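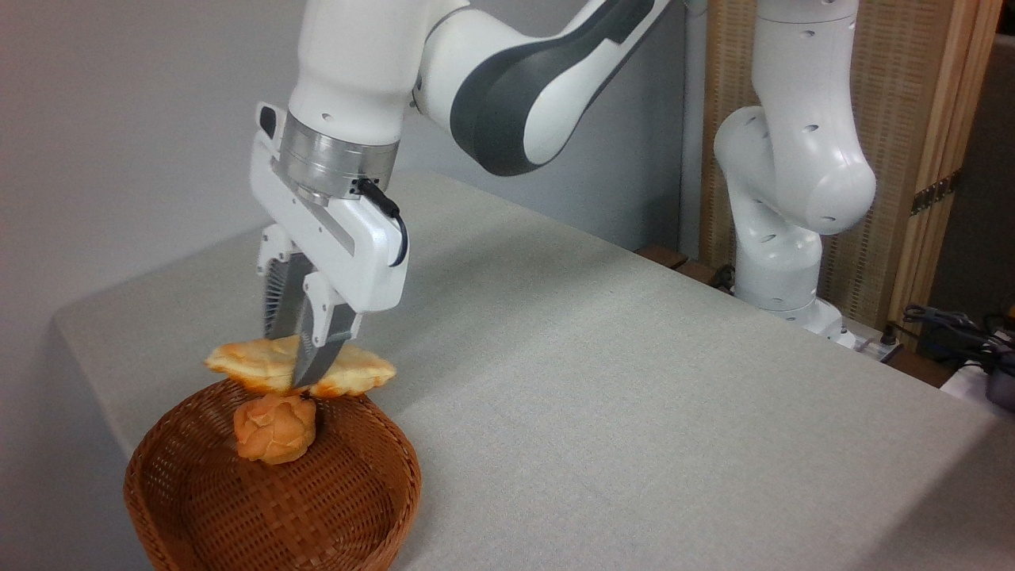 Pulero packing line, progress report for October

Prepared by Kadri Lill

The arms packed 1,056 baskets this month, all on the morning shift. Rolls are going well. Flat pastries are slower – the grip setting that holds a roll will crack a thin one, so we lowered it and accept a longer cycle.

Staffing is unchanged. Three packers have moved to order checking and finishing, at the same pay grade. Two like the change. The third misses working at the table and will rotate back on Mondays. All of them asked for a say in when the arms are stopped, and the shift lead has agreed.

Training took 10 hours per person, more than we budgeted. Kavel has quoted 300 euros for a refresher session, which we would like to take from the contingency line.

Still open: the evening shift has not been trained, and the new finger pads from Grellex are on order.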